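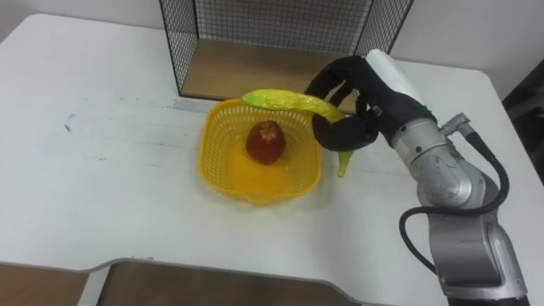
Figure 7.1. A gloved robotic hand holding a banana at the rim of a fruit basket.

Chapter 7
Household and Shop-Floor Chores: The State of the Art

November
By Leonie Thiele and Till Baumgart

The question that opens this chapter is easily stated. Can a machine do the ordinary chores of a home or a small workshop, and do them well enough that a person no longer has to stand by? Readers who have followed the earlier chapters will know that the answer depends on what is meant by a chore, by a machine, and above all by "well enough." The present chapter takes each of these in turn.

Chores are older than any attempt to mechanize them, and much older than the study of them. A housekeeping manual of 1853, which we quote at length in Section 7.2, divides the work of a house into tasks of carrying, tasks of cleaning, and tasks of putting in order. The author gives most of her pages to the third group. Carrying and cleaning, she writes, can be taught in a week to any willing pair of hands, while putting in order demands that the worker know where a thing belongs and in what condition it should be left. That division has held up remarkably well. Machines have been carrying and cleaning for a long time. Washing machines, conveyor belts, floor sweepers and dish racks all do their part of the work without understanding anything about a particular house or shop. Putting in order is a different matter, and it is the main subject of this book's second half.

The student should notice at the outset how much of a simple instruction is left unsaid. "Put the fruit in the basket" contains six words and no mention of how to hold a banana, how high to lift it, whether it may touch the fruit already there, or what to do if it catches on the rim. A person fills in these gaps without being aware of having done so. A machine must have them filled in by its designers, by its training, or by some combination of the two. Much of the disagreement in the field concerns which of these is the better course, and we will not try to settle it here.
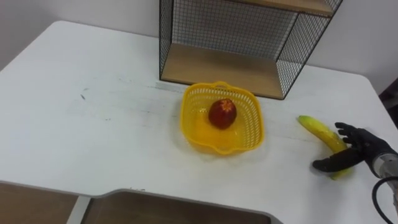
The grasp is the part of a chore in which most of the practical difficulty is concentrated. A rigid part on an assembly line arrives in a known place, facing a known way, and the tool that lifts it can be shaped to fit. Household objects offer no such help. They lie where they were last set down. Consider a banana lying at a slant on a table beside the basket it is meant for. The hand must come down over a curved body with the thumb on one side and the fingers on the other, as in the figure, and it must do so close to a flat surface that leaves the thumb little room. An apple resting in the same basket would call for a different approach altogether, with the walls of the basket limiting the directions from which the fingers can reach it. Neither task would trouble a child of five. Each has to be treated as a separate problem by the engineer, at least until a method is found that covers both.

Two families of hand are in general use. The simpler kind has two flat jaws that open and close. It is inexpensive, easy to repair, and reliable with boxes, bottles and other objects that have parallel sides. The more complex kind imitates the human hand, with separate fingers and a thumb. It can adapt to a wider range of shapes, but it has more joints to control and more parts that may wear. The choice between them is often presented as a contest, and students should be wary of accounts that declare a winner. A stockroom that handles only cartons has little use for fingers. A kitchen may have a great deal of use for them, provided they can be kept clean.

The Gosberg trials, described in Section 7.4, illustrate the point. In these trials two systems, the Oden and the Emis, were assigned the same chores in a furnished apartment and later in a small repair shop operated by the firm of Pfeiffer. The Oden had jaws; the Emis had a jointed hand. In the repair shop the Oden was preferred by the staff, who valued its steady pace at sorting trays of fasteners. In the apartment the preference was reversed. The Emis managed soft and curved objects that the Oden dropped or bruised, though it took longer over each one and stopped more often to wait for help.
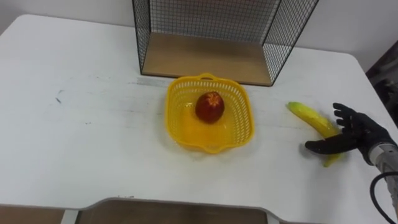
These pauses deserve attention. When a chore is reported as completed, the report does not always say how many times a person stepped in, straightened an object, or began the task again. A worker who finishes the job but has to be watched throughout has saved the household very little. For this reason the Gosberg observers kept two records, one of chores finished and one of interruptions, and the second turned out to be the more useful of the two. We recommend that students adopt the same practice in the exercises at the end of the chapter.

A further difficulty is the setting itself. Most demonstrations take place on a clear, well-lit table with a small number of objects within easy reach. There are sound reasons for working in this way. A controlled setting allows one trial to be compared with the next, and it allows a fault to be traced to its cause. It does not, however, tell us how the same system would perform on a crowded counter, in the evening, with a child's homework spread over half of the surface. Results obtained on the table should be reported as results on the table. Claims about the kitchen require trials in a kitchen.

Shop-floor chores occupy a middle position. The surroundings are more regular than those of a home, and the people who work there can be trained to leave things in agreed places. At Pfeiffer, bins were marked, lighting was fixed, and the benches were cleared each Tuesday before the trials resumed. Under these conditions both systems improved. Some readers may object that the people had adapted to the machines — and that the cost of this adaptation ought to be counted. We agree, and Section 7.5 proposes a way of counting it.

It remains to say what "well enough" should mean. In a factory the standard is usually set by contract: so many parts per hour, with so many faults allowed. In a home there is no contract. A person may accept a slow machine that works through the night and refuse a quick one that leaves fruit with dents in it. Another person may feel the reverse. Standards of this kind are personal, and they change with use. Several participants at Gosberg were generous in the first days and much stricter by the end, although the performance of the systems had not declined.

Our own position, stated here so that readers may test it against the evidence, is a cautious one. Single chores with familiar objects, done under supervision, are within the reach of present machines. Strings of chores, in which the result of one becomes the starting point of the next, are not yet dependable outside the laboratory. A system may place a piece of fruit in a basket with good success and still fail at the larger task of unpacking the shopping, where that same action has to be repeated with bags, jars, eggs and a shelf that is already full. The distance between the two is often underestimated by those who have seen only the first.

The sections that follow take up the grasp, the setting, the record of interruptions and the matter of cost. Section 7.1 begins with the hand. Students who have not yet read the discussion of joints and degrees of freedom in Chapter 5 should do so before continuing, as its terms are used throughout without further definition.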